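Friday, October

Woke before six with the radiator knocking again. Walked down to the Omcombe office to pay the water bill, 84 even, and the woman at the window said the rate goes up in the new year. Bought bread and a bag of onions on the way back. Rain until lunch.

Leandro Cordero called at noon about the train to Witon. He wants the early one. I said fine, though it means changing at Meinecke with 2 minutes to get across the platform, and my knee is still bad on stairs. 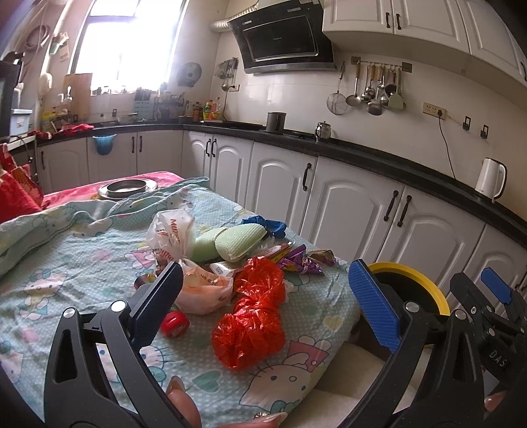
My sister's letter came with the afternoon mail, four pages, mostly about the roof. They've been quoted 3177 for the whole back side and she wants to know if I can lend up to 100 a month until spring. I read it twice sitting by the bed, next to the blue sheet with the cat faces and hearts, and wrote my answer on the back of her envelope. I can manage it if I skip the new coat. Will copy it out properly tomorrow and mail it from the station.

Soup for supper. Bed by ten, alarm set for 5:15.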